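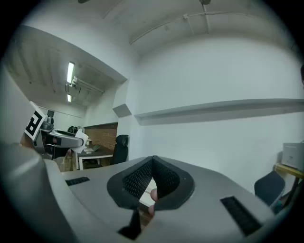

A fingertip at the finger pad of the gripper.

Home | Forums | Access and Inclusion | Members | Log in

Interpreter cover for the Levelley safety workshops

netis_outreach
The Levelley workshops for deaf women will resume in August. Funding allows two interpreters per session and 40 places in total. Member groups are asked to send comments on the draft schedule.

flumness_desk
Our group supports the schedule. We would ask that the interpreters be women, as participants may wish to speak about abuse at home.

polak_fund
The Polák grant does not exclude that. It does require open recruitment, and limiting the posts could delay the start.

flumness_desk
We do not agree. A short delay is preferable to a session in which participants stay silent.

netis_outreach
Both points are noted. The notice will remain open to all - participants may state a preference on the sign-up form. Six women have already asked for this.

flumness_desk
That is acceptable, provided the form is also offered in signed video.

Recent topics
Text relay for helplines
Travel costs for school visits
Levelley venue access

Contact | Copyright Netis | Back to top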